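Home | Tickets | Wiki | Bench booking | Log out

Ticket 1841: Gripper stops closing partway, then sulks
Opened by: Åsmund Vik
Project: Cavia (student kitchen-tasks team)
Status: open, again
2 min read | 3 comments

Symptom: the Cavia gripper closes to about 70 percent, reports success, and lets go of whatever it was so proud of. Happens on maybe one grasp in four. Restarting helps for long enough to get the team lead to come over and look, at which point it fails.

Tried so far:

- Swapped the USB cable. No change. Swapped it back. Also no change, but now I don't know which cable is which.
- Rolled the Flakitz driver back to the December build. It closes all the way but won't open, so I rolled forward again.
- Raised the current limit to 500 mA. Better on sponges, worse on mugs.
- Re-ran calibration at the bench by the microwave, 20 cycles, fingers empty. Every single one passed.
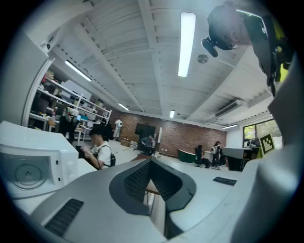
Bench side of the workroom, gripper body along the bottom, microwave at left.

The empty-finger result makes me think the encoder is fine and the stall detection is jumpy. Bridance's manual has one paragraph on stall detection and it refers you to a table that isn't in the manual. I wrote to them. They sent me the manual.

Next: log motor current on every grasp, same mug, same spot on the table. Please don't touch the config file while I do this - I'll know, because it'll start working.

Update, July 23, 2026: current spikes early in the close, well before contact, on the bad grasps only. Smells mechanical. Haugland team had a burr on a finger rail last term and theirs did much the same thing. Taking the left finger off after lunch. If anyone has the small hex key, it belongs in the drawer marked "small hex key," where it has never been.

Leaving this open until I get a full run of mugs without a drop.

3 comments | 2 watching | Share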